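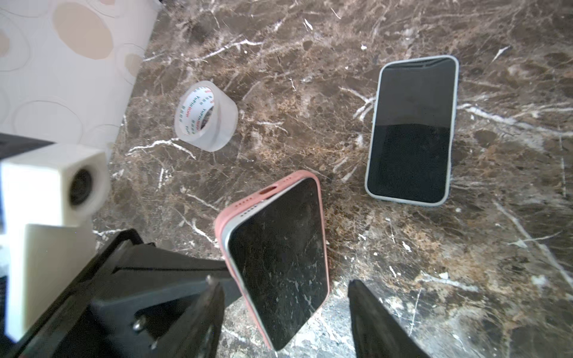
Does forgiving someone mean I have to ring them up and be friends again? One of you wrote that on the back of last session's sheet, and added that if the answer was yes, you'd rather not come back. Please do come back! The answer is no, or at least not straight away, and it's a good enough question that I've thrown out my old opening and put it first.

Lurnley Evening Course: Living With Other People
Handout for session 2, February 27, 2021

Last time we did saying sorry (and I went on far too long about my brother's lawnmower). This time we're on the other end of it, which I find much harder. I can apologise before breakfast. Forgiving takes me weeks, and I sulk.

Start with Matthew 18. Peter asks how many times he has to forgive, and offers seven, which he obviously thinks is generous. Jesus gives him a number so big he'd lose track. Some Bibles say seventy-seven and some say seventy times seven, so don't fall out with your neighbour over it. Then comes the servant who is let off a huge debt and goes straight out to grab a man by the throat over a small one. Read verses 21 to 35 slowly, twice if you can bear it.
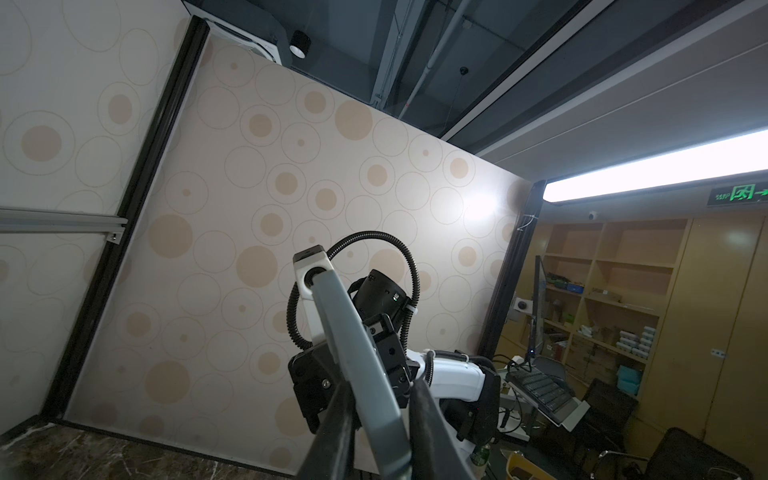

Now, the word for "forgive" in that passage has to do with letting go, or releasing, as you would a debt. I love this because it's something I can do in my own kitchen with the other person miles away. Making up is a different job and it needs both of you. Romans 12:18 says to live at peace "as far as it depends on you", and I lean on those words a lot. There's a part that doesn't depend on you. If somebody has harmed you and would do it again, you can let go of the debt and still keep the door locked.

When I was at the Trudon church we had a row about chairs (chairs!) that split us for most of a year. Half of us had forgiven each other by April and still sat on opposite sides. I used to think that was a failure. These days I think we were partway along, and a bit slow.

For next time:

Read Genesis 45, Joseph and his brothers. Look back at chapter 42 as well and notice how long he tests them before he tells them who he is.

Write down one small debt you're still holding. Small, please. You won't be asked to read it out.

Psalm 27 if you have a spare ten minutes, just because it's lovely.

We're in the Buvum room again, and bring a pen, as mine keep going home with you.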